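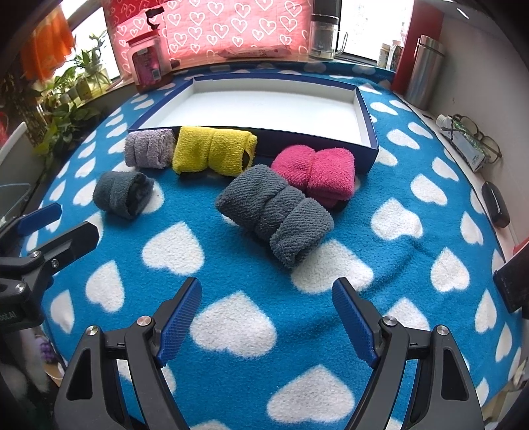 ## Can I come to a Saston card if I've never watched MMA before?

Sure! Half the people in my row last time were there with a cousin or a coworker who trains. The amateur bouts go first and they're short, so you get the hang of the scoring pretty fast. I started out knowing nothing except what a rear naked choke was (and I had the name wrong).

## When's the next one?

Doors open at 4 on the day, first fight an hour later. The date goes up on the ticket page once the gym has confirmed the hall, and I copy it over the same night. The April show ran long, so don't book a tight train home.

## How big is the hall?

It holds around 1,000, and the balcony is my favorite spot. You lose a little of the noise, but you can see over the cage posts, and when it goes to the ground by the fence you're not stuck staring at a referee's back.

## How long are the rounds?

Amateurs do 3 rounds of 2 minutes. Pros get longer ones, and the title fight gets more of them. The bout sheet at the door lists everything, so grab one on your way in.

## What happened with Dariusz Borkowska's fight?

I get this one a lot! He was matched at lightweight, his opponent missed weight by a couple of pounds, and the two camps couldn't agree on a catchweight. So the bout was scrapped the evening before. He's been offered a spot on the next card, and I really hope he takes it, his clinch work is a joy to watch.

## Are there refunds if a fight gets pulled?

Not for a single bout, no. If the whole event is canceled you get your money back through wherever you bought the ticket. Changes to the card are just part of this sport, sadly.

## Can I bring my kids?

Yes, with an adult, but I'd sit them up in the balcony. There's sometimes blood and there's always swearing (mostly from the guy behind me).

## Do you train yourself?

Badly! I do the beginner grappling class at Halten, two evenings a week when my knees allow it. I've tapped to pretty much everyone there, including the man who joined the same week I did.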